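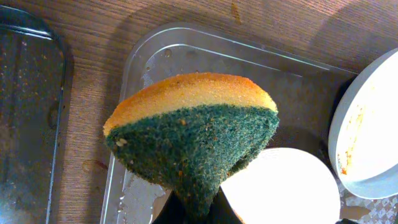

Solldale Washing-Up Set: read me first

Contents

Solldale is a set of short recordings of everyday washing-up, made at a kitchen table and sink in the Nkosi building. It covers sponges, trays, baking pans, bowls and the crumbs and smears that go with them. This file says what is in the set and how it is laid out.

Size

2000 clips, in 80 folders. Each folder is one session. 29 of the folders also have a notes file, written by whoever set the table that day. The notes are short and use kitchen words (pan, tray, crumbs, grease).

Items

Sponge: two-layer kitchen sponge, yellow-orange foam on one side and a dark green scouring pad on the other. Labelled "foam" and "scourer" in the notes. Sponges were swapped when the scourer began to shed. Crumbs caught in the scourer were left there.

Tray: rectangular, stainless steel, rounded corners, raised rim. Very shiny, so bright streaks on the metal are easily mistaken for smears. Check the notes before labelling a tray as dirty.

Dark pan: metal, blackened. The old marks on it do not come off. Only loose crumbs and fresh residue count as dirt.

Bowl: white. Used in most sessions.

Table: wood, light brown. It has stains of its own, and these are not labelled.

Labels

dirt: none, light or heavy
side: foam, scourer or unclear
surface: tray, pan, bowl, table or sink

If a sponge touches more than one surface in a clip, the one it touches longest is used.

Known problems

"light" and "heavy" were judged by eye. Annatjie Mofokeng and Fatima Shezi each labelled half the folders, and Fatima's "light" is a bit stricter.

Water spots on the steel were counted as dirt in the first August sessions and ignored afterwards. The early labels have not been redone.

Folders 2 and 29 have no bowl.

Versions

The first release was called Prumetia and had no side label. Please do not mix the two, as the folder numbers changed.

Last edited Dec 22, 2019. Send corrections to Annatjie with the folder number and clip name.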